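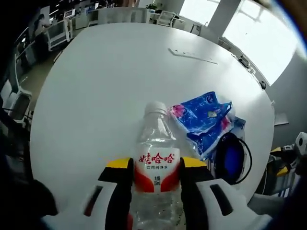 When the delegations of Zasari and Brarna sat down on 14 January 2020, 1197 days had passed since their last formal meeting on the Du crossing. The agenda ran to five items. Two of them, the release of impounded freight and the reopening of the customs post on the eastern bank, had been carried over unchanged from the previous round. The talks have never had the trappings of a summit. Their business is done over a round white table with a plastic bottle of water on it, and the documents that matter are mostly annexes: lists of vehicles, schedules of opening hours, maps of a road that both sides claim to maintain.

The dispute is modest by the standards of international diplomacy. It concerns a bridge, the approach roads at either end and a strip of river flat that floods most springs. For the towns on both banks it has governed daily life for a generation. Families who once crossed the Du to attend school or sell vegetables now travel by way of the northern checkpoint, a detour that takes most of a day when the road is clear. Farmers on the Brarna side lost the use of a grain terminal that their own district had helped to pay for.

Consuelo Chávez, who has chaired the talks since the third round, came to the work from maritime arbitration. Her method is to take the smallest item first and to keep the parties on it until there is a text. "A delegation that has agreed on the width of a gate has agreed on something," she said in an interview during the winter recess. "It has to go home and defend it. That is useful experience for everyone."
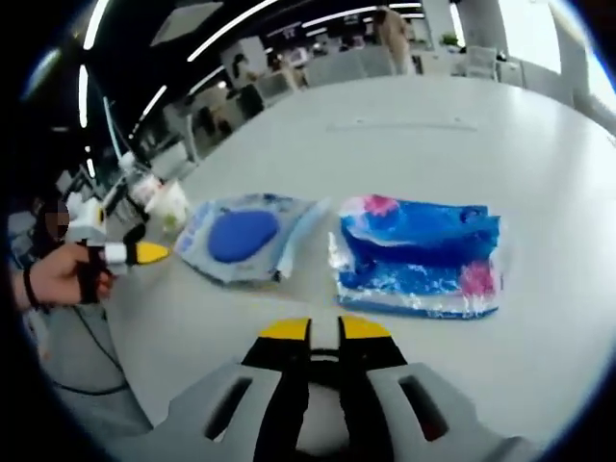 A hand reaches in from the left, a thin black band around the wrist.

Her critics consider this too slow. Clifford Paquette, a former head of the Brarna negotiating team, argues that technical rounds allow both capitals to put off the question of sovereignty indefinitely while claiming credit for progress. He points to the 2 protocols signed under the previous chair, neither of which has been put before a legislature. In his view the parties should have been brought to a single conference, with the status of the river flat placed first on the agenda and the customs arrangements left for later.

Officials in Zasari reject that account. They note that the protocols, although unratified, are observed in practice. Medical vehicles have been waved through at the crossing without inspection, and the joint flood-warning line has been staffed throughout, including in the periods when the two governments were not on speaking terms. Darlene Fortin, who advised on the drafting of both instruments, describes them as working agreements awaiting a political signature. She concedes that a change of government on either bank could end them overnight. 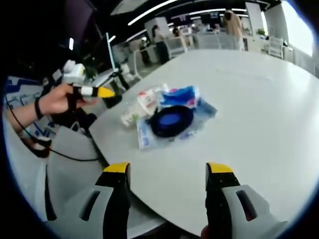
Reading time: 4 minutes

The question of guarantees

Much of the January session was given over to the matter of who would monitor a reopened crossing. Brarna has asked for an outside presence, unarmed and limited in number, with access to both approach roads. Zasari has offered a joint inspectorate drawn from the two customs services, answerable to a shared office. The Ister Secretariat, which hosts the talks and keeps their records, circulated a paper that attempted to combine the two proposals. Under its terms, outside observers would be attached to the inspectorate for a fixed period and would report to both governments at once.

The paper was received politely. Each delegation submitted comments, and the comments differed chiefly on one word. Zasari wished the observers to "attend" inspections. Brarna wished them to "supervise". The chair adjourned the item and asked the legal advisers to return with four alternatives, none of which was to use either verb.

Yung-ching Choi, a legal adviser to the Secretariat, regards such disputes as the ordinary substance of the work. An observer who attends may be asked to leave, she explains, and an observer who supervises may be blamed. The drafting now favoured is longer than either original. It sets out in separate clauses what an observer may see, whom an observer may question and how quickly a complaint must be answered.
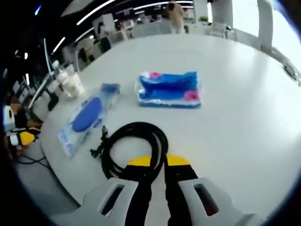
2 min read

On the eastern bank

Expectations in the river towns remain low. Jalen Achterberg, who represents carriers on the Brarna side, has attended the public sessions as an accredited guest. His members want to know whether they should renew the leases on their depots near the bridge, which fall due in May. He was given no answer in January and did not expect one. He did secure an undertaking that carriers would be consulted on opening hours before any schedule was adopted, a point the previous rounds had left entirely to the ministries.

The impounded freight is closer to settlement. Both sides have accepted an inventory prepared by the Secretariat, and the remaining disagreement is over storage charges. Zasari holds that the owners are liable under its customs code. Brarna holds that goods detained for political reasons cannot be billed to the people who lost the use of them. A proposal to divide the charges between the two treasuries has been referred to the finance ministries, with a request for a written reply before the next round.

That round is planned for May, water levels permitting, as the delegations intend to inspect the bridge deck together before they resume discussion of the customs post. The engineers' report on the western pier will be tabled at the same time.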